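Planning the Cell Budget: Notes for Week 8

Equipment Planning for Automation, Gerasimos Gkikas

Reading for this week: the Poulain quote packet and the blank budget sheet. Bring both to class on paper, please, I like to scribble on them.

Last time we got as far as the arm, and I could tell a lot of you thought we were done. I get it! The arm is the big exciting number at the top of the sheet, and everybody wants to argue about payload and reach. But when I planned my first picking cell (this was at Elorine, years back) I had a lovely arm on order and no money left for anything it was supposed to touch. So tonight is about the rest of the sheet.

Where the money goes after the arm

I split the sheet into 5 blocks, and I'd like you to do the same so I can compare them side by side:

Arm and controller
Gripper, hoses and fittings
Mounting, bins and tables
Cables and cable management
Spares and test items

Go through the Poulain quote and put every line into one of these. You'll find a few that don't fit. "Commissioning, 10 hours" is one, and "adapter set" is another (adapter for what? call and ask, I did). Put those at the bottom with a question mark and we'll sort them out together.

Now the gripper. Students tend to write down the price of one gripper and move on. Please budget for two sets of fingertips at least, and for hoses in lengths you can swap yourselves on a bad afternoon. Lukska and Wilora both quote fingertips separately from the body, and the two quotes look very different until you line them up. Wilora seems cheaper on page one and then catches up with you on page three.

Lead times matter as much as prices. In our worked sheet the arm is ordered in February, and the mounting plate has a lead time of 8 weeks, longer than anything else on the page. Whoever does the ordering has to know that on day one, or you end up with a very expensive crate sitting in a hallway. Draw the calendar next to the sheet, even if it's ugly.

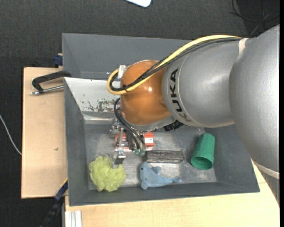 Spares and test items is the block I get the most questions about, mostly from people who left it blank. Set a line of 200 dollars for it and spend it on things that are different from each other: hard, soft, squashy, hollow. A mesh bath sponge, a plush dolphin and a plastic cup in one gray bin will ask three different things of the same fingertips, and you can buy that kind of stuff at any discount store. Bins wear too, look at the scuffs on that floor, so I put replacements on the sheet from the start. And put clamps down as their own line under mounting! They cost next to nothing, and they're always what somebody has to run out for.

Cables, quickly, as we ran short last year. Price the ties and straps along with the cable itself, and leave slack in the length for the wrist to turn. I've paid for a second cable because I measured the first one with the arm parked.

For next time

Fill in all the blocks for the Poulain cell, with a lead time beside every line. Then make a second version with the total cut by 10 percent and write me a paragraph on what you gave up and why. Due Thu 11 June, on paper or by email, either is fine. If you're stuck on the Wilora pages, come find me before class and we'll go through them.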